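4. Setting up the Plullix for a live set

This section covers placing the amp on stage, connecting a guitar and pedals, setting levels before the sound check, and packing up after the last set. Read section 3 first if the Plullix has not been run in.

4.1 Placing the amp

1. Stand the amp on a flat, solid part of the stage. Leave a hand's width of space behind the rear vents.
2. If the stage is hollow, put the rubber mat under the cabinet. A hollow stage adds a boom in the low notes that no tone control will take out.
3. Tilt the amp back on its two hinged legs if the player stands closer than three steps to it. Lock both legs.
4. Keep the amp out of line with the vocal microphone. In small pubs the drummer usually ends up beside you, so aim the speaker across the stage.

CAUTION: Do not stand the cabinet on road cases. It can walk off the edge during a loud set.

4.2 Connecting the speaker and power

1. Check that the power switch and the standby switch are both off.
2. Plug the speaker lead into the socket marked MAIN. Use a speaker lead, never a guitar lead.
3. Plug the power cord into the rear inlet, then into the wall or power board.
4. Turn on the power switch. Wait for the pilot light to change colour from red to amber.
5. Turn on the standby switch.

WARNING: Running the amp with no speaker connected will damage the output transformer. This damage is not covered by warranty.

Note: Older cabinets from the Karaca range have a different socket on the back. Order adaptor part 224 from your dealer.

4.3 Connecting the guitar and pedals

1. Turn the volume and gain knobs fully down.
2. Run a lead from the guitar to the first pedal, and from the last pedal to the front input.
3. Put delay and reverb pedals in the effects loop. Everything else goes in front.
4. Set the loop switch to LOW for floor pedals. HIGH is for rack units.
5. With the guitar volume at full, bring the gain up to 3 and the volume up until you can hear the drums and yourself equally.

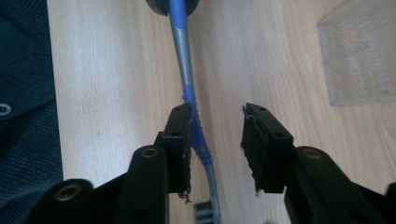 6. Play the loudest song in the set, or at least its chorus. If the red clip light stays on through a whole chord, turn the gain down one mark.
7. Write the knob positions on the card in the back of this manual. They will save you time at the next venue.

Note: If two guitarists are sharing one amp, the second plugs into the input marked B. Both inputs share the same tone controls, so agree on a setting before the doors open. Taner Kurtuluş, who played rhythm on our test tour, kept his bass control low and left the bottom end to the bass player. It is a good starting point for most four-piece bands.

4.4 Setting the tone

Start with all three tone knobs straight up. The middle control does the most work in a band mix, and a sound that seems a bit harsh on its own will often sit well once the drums and bass come in. Make changes while the whole band is playing.

The presence control affects frequencies above 3000 Hz. Turn it down in rooms with tiled or bare brick walls. Turn it up a little in a carpeted room or outdoors.

4.5 Using the line out

1. Connect the line out to the mixing desk with a balanced cable.
2. Press the GROUND LIFT button if you hear a hum.
3. Ask the sound operator to bring the channel up slowly.

The line out follows the volume knob. If you change your stage volume mid-set, the level at the desk will change too. Mỹ Lã's notes on mixing the line out with a speaker microphone are in section 6.

4.6 After the set

1. Turn the volume down and switch to standby.
2. Turn off the power and let the amp cool for ten minutes before putting on the cover.
3. Coil the leads loosely. Don't wrap them around the handle.
4. Fold in the legs and check that both catches have closed.

CAUTION: Do not load the amp into a vehicle while the valves are still hot.

If the amp blows a fuse more than once in a night, stop using it and contact an Imura service centre. Quote fault code 489.

Contact Imura Amplification, Claltberg | Copyright Imura Amplification. All rights reserved. | Back to top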